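Gallery: the dropped block fault, bench two

Gumthorpe workshop notes, March 7, 2018

In November the arm on bench two began letting go of things it was supposed to be holding. It took us far too long to find out why. Several members have asked for the story in one place, so this page collects it, along with the bench picture and the new rules for working there. Most of the text is by Graciela Ocampo, with corrections from Petrică Ardeleanu, who did the rewiring.

The job was a simple one. The arm picks up a block, lifts it clear of the wood, carries it across the bench and sets it down again. Safta Nistor wrote the routine and it had run well enough to be left alone for long stretches, with somebody in the room but not watching every move.

The first drop was put down to a bad pick. The second was blamed on the block, and we wiped the finger pads and carried on. By the end of that week the log had 6 drops in 200 cycles, all of them in the carrying part of the move and none while the arm was still. That should have told us something straight away. It didn't, and we spent the next fortnight on the wrong things.

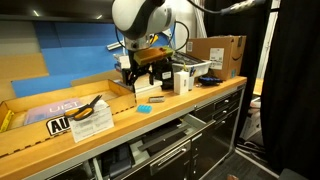 The grip force was the first suspect. Cosmin Cozma raised it in small steps and ran 40 cycles at each setting. The drops carried on at every one of them, and on the highest setting the fingers began to mark the blocks. He put the force back where it had been.

Next we looked at the software. Safta went through the routine line by line and found a wait that was shorter than it should have been after the fingers close. She lengthened it. For two days there were no drops at all and we thought we had it. On the third day there were two before lunch.

The drop that changed our minds came on an evening session. The fingers opened while the arm was swinging back from the far end of its travel, and the block went off the bench and hit Gleice Sales on the wrist. She had been reaching for a screwdriver. It left a bruise and nothing worse, but she was well inside the arm's reach with the program running, and so had most of us been at one time or another. Gleice pressed the stop, wrote it in the accident book and switched the arm off at the wall. It stayed off for nearly four weeks.

With the power off, Petrică checked the gripper cable by hand, bending it a little at a time with a meter across each pair. One conductor opened up when the cable was bent towards the wall and closed again when it was let go. From outside there was nothing to see. The cable had been tied down too close to the wrist, so each swing bent it in the same short length, and the wire inside had broken.

When that wire opened, the gripper lost its signal for a moment. Our controller settings treated a lost signal as a command to open. We had never changed that setting and, as far as anyone can remember, had never looked at it. The broken wire was wear and could have happened to anybody. The setting was our mistake.

What has been changed:

The gripper cable is new and has a longer free loop. Petrică ties it at the upper joint only. Please do not add cable ties to tidy it up.

On a lost signal the fingers now hold their position and the arm stops where it is. Safta tested this by pulling the connector in the middle of a move. She did it 40 times and the block stayed put each time.

The cable gets a bend test on the first session of every month. The meter leads live in the Fuchs case and should go back in it.

Rules for the bench while the arm has power:

Hands stay off the bench top unless the stop has been pressed. This includes reaching past the arm for tools at the back.

Take what you need out of the drawers first. Opening one during a run means leaning over the work.

One person runs the program and stands at the stop. That person does no other job.

Any drop goes in the log, with the cycle number and the part of the move. Do not clean the pads and carry on.

The arm went back into use after Cosmin and Gleice had both signed the check sheet. There have been no drops recorded so far, though the number of cycles is still small and we would like a longer run before calling the fault closed. The old cable is in the Tirach folder box with the broken length marked in tape, for anyone who wants to feel where it went. The Jundano group have the same controller and have been told about the setting.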